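Machines and chores: where are we really?
General Discussion > Home Robots

tinbucket
Starting a new thread so the vacuum thread can go back to being about vacuums. My question is simple. Can a machine clear off a kitchen table yet? I don't mean a bare one in a lab, I mean one with stuff on it. I say we're a lot closer than people here think, and I'm thrilled about it!

Look at what's on an ordinary table. A cardboard box, a plush toy, a carabiner, oranges in a basket, and a cloth so busy it would give a vision system fits five years ago.

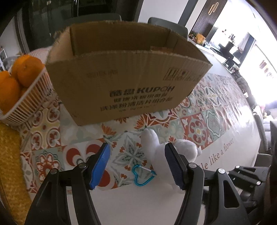 Every one of those wants a different grip. Squeeze the toy as hard as you like, go easy on the fruit, and please don't drag the cloth along with everything else. Two fingers with ridged pads can cover more of that list than you'd guess. I used to be a five-finger-hand person and I've come all the way around.

moss_and_solder
Closer, sure. Close, no. I bought the Rovetley arm kit in August and logged 844 tries at putting socks in a bin. It got 459. That's with me picking the socks.

tinbucket
But that's over half, on socks! Socks are awful! What was it doing on the misses?

moss_and_solder
Mostly pinching air a half inch above. Sometimes it grabbed two and dropped both. My kid thought it was the best thing ever, I'll give it that.

garagelight
I run a small cabinet shop and we've had a Garkus tending the sander for a while now. Love it, wouldn't go back. But it does one job with one shape of part, and if somebody leaves a rag on the infeed it just sits there and beeps. Shop floor is solved if you tidy up for the robot first. Isn't that kind of backwards for a house?

tinbucket
Fair, and that's why soft stuff is what I watch for. A stuffed animal has no flat side and no corner, and it gives when you touch it. You have to come at it from two sides and close slowly.

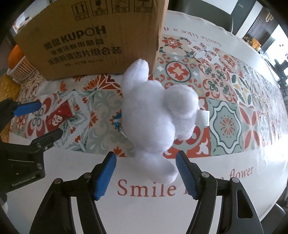

White plush toy between the gripper's blue pads, red snack packet off to the left.

Put a snack packet next to it and you've got the other headache, a flat thing against cloth. I'd still bet on the plush going well today. The packet I'd call a coin flip.

pellworth
Disagree on the packet. Slide it to the table edge and pinch it there. People do that with coins all the time.

garagelight
Who's sliding it past the box and the fruit, though?

moss_and_solder
^ this. Planning around the clutter is the part my kit can't do at all.

pellworth
The Okafor folks posted a clip of theirs going around a cereal box to get a spoon. Slow as anything but it got there. Thread is over in Drilerora, under manipulation, 9 pages last I looked.

tinbucket
Oh I missed that one, reading it tonight. Slow is fine with me! My dishwasher takes two hours and I still think it's a miracle.

moss_and_solder
Your dishwasher doesn't drop 385 socks on the floor lol. Going to try the slow close this weekend, will report back.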